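# Wide lens on a hand-held gripper: where to mount it, and does the calibration survive?

Posted by **Etelka Hajdu**, 21/09/2025

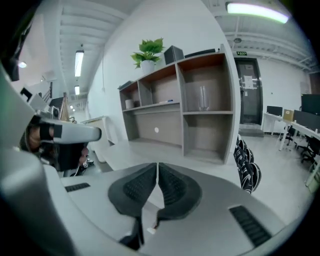 I am comparing two hand-held grippers for collecting pick-and-place examples, the Alva and the Sirus, and I have a problem with the camera on the first one. Both use the same controller box from Derutis, so I can switch between them without changing the software. My test is simple: take one object out of the shelf, put it in another compartment, bring the hand back. With the present lens I see both finger pads, all five compartments and even the light on the ceiling, but the straight boards of the shelf come out bent and the corners of the view are black. The clear glass at the upper right is the hardest object for me, the white cup is easy, and the thin marker lying flat is somewhere between.

My questions are these:

- The mount has two positions, near and far. I use the near one, and the gray body of the gripper takes a lot of the lower part of the view. Should I move the camera to the far position, or is it better to keep the pads big?
- After I change the finger pads I must open the same screws that hold the camera plate. Do I have to calibrate again every time? It costs me half a morning.
- Is it wise to correct the bending before training, or should I leave it?

I have now 427 recorded picks with the Alva and only 32 with the Sirus, so I would like to decide before I continue. My exposure is locked at 2000 microseconds. Thank you in advance, and sorry for my English.

---

**jundlow_user**

Far position. I have the Jundlow arm with a similar lens and the near mount was useless for me, the gripper covers everything. Also just calibrate again, it is not so bad if you print a bigger board.

> **Etelka Hajdu:** Thank you. Which size of board do you use? Mine is a normal sheet of office paper, glued on a piece of glass.

> **jundlow_user:** Double that. And check it is flat.

---

**pilar_m**

I would not move the camera yet. What matters in your test is the last few centimeters before the pads close, and in your picture the point where they meet is clear of everything else. The dotted texture on the inner faces is visible too. In the far position you win some shelf and you lose exactly this. I tried both on a Sirus, and the marker became so thin in the recordings that I could not say if the pads were over it or beside it.

The gray body does cost you space, this is true. If it disturbs you, put a fixed mask over it when you train. It should not move with respect to the camera, so one mask is enough for a whole session.

On calibration, please separate two things:

1. **The lens itself.** Focus, distortion, center. This does not change when you open the plate screws, unless you touch the focus ring. Do it once, save the file with the serial number of the camera in its name, and leave it alone.
2. **Where the camera sits on the gripper.** This changes every time you open the plate. But you do not need the board for it. Close the pads, record a short clip, and compare the position of the fingertips with an old clip. If they are within 2 pixels, continue. If not, loosen, push the plate against its stop, and tighten again in a cross pattern.

With this check I need five minutes after a pad change — a full calibration only after somebody drops the gripper.

About the bending: keep the raw recordings always. If you flatten the whole view, the edges are stretched very much and you must throw away a part of them. I train on the raw view and I use the lens file only for computing the hand position. Other people do it differently, and I have no proper comparison to show you.

One more point. Your two sets are very unequal. Before you judge the Sirus, record more with it, with the same objects in the same compartments, or you will compare your own practice and not the grippers.

> **Etelka Hajdu:** This is very useful, I did not know that I can check with the fingertips. I will stay in the near position and use the mask. Does your plate have a metal stop? Mine is printed and I think it gives a little when I push.

> **pilar_m:** Mine was also printed in the beginning. I replaced it with an aluminum one in September, and the check now passes at the first try most of the time.

---

**tomsz**

For the clear glass, your exposure may be part of the trouble. Try a longer one for a few picks, but move slowly or it will blur. I also put a strip of matte tape on my glass for the first recordings and took it off later — maybe this is cheating, it depends what you want to measure.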